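The Case for Keeping the Practice Board

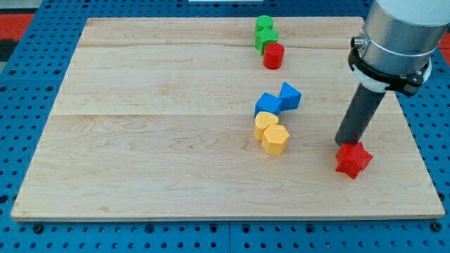 Cusodeck Review, Issue 85, page 12

Every workshop that runs a small robot arm is asked sooner or later to justify the table it sits on. The Fidusside training shop was asked in November, when the accounts office proposed that the pushing cell be cleared between production trials and its wooden board and colored blocks put into storage. This journal takes the view that the board should stay where it is, and that the daily check performed on it should be written into the maintenance schedule.

The check itself is modest. A technician sets out the blocks, brings the rod down to a single block, and moves it a short distance over the wood. The operator then compares the path commanded with the path taken. A rod that has worked slightly out of line in its collar will show the fault at once, for the block turns when it ought to slide. The same fault in a production trial may pass as a bad part or a careless setup, and may be argued over for a week.

It has been said in reply that the controller already reports its own position. So it does, and the report is accurate as far as the last joint. It says nothing of what has been clamped on below. At the MacLeish site, a log of 1284 pushing runs was set aside last year after the collar was found to have slipped. The controller had recorded no error during any of them. The collar was tightened in a few minutes. Repeating the runs took most of a month.

The shape of the blocks also deserves a word. A cylinder is forgiving, and a rod that meets it a little off center will often push it well enough. A star is much less so, as the tip may settle between two points or ride up against one of them. Shops that keep only cubes and cylinders save a small sum and lose the harder half of the test.

Yoga Liew, who maintains the Fidusside cell, has asked for two changes to the present routine. The first is that the collar be marked with a paint line across the joint, so that any rotation can be seen before power is applied. The second is that the board be replaced when its surface becomes worn along the usual paths. Both requests are reasonable. The Plekier catalog lists a suitable board at 85 dollars, and the paint is already in the cabinet.

The accounts office is right that floor space is costly and that a cell in use for checks is earning nothing. The check should therefore be kept short and done before the first shift. It should not be left to whoever happens to have a free hour.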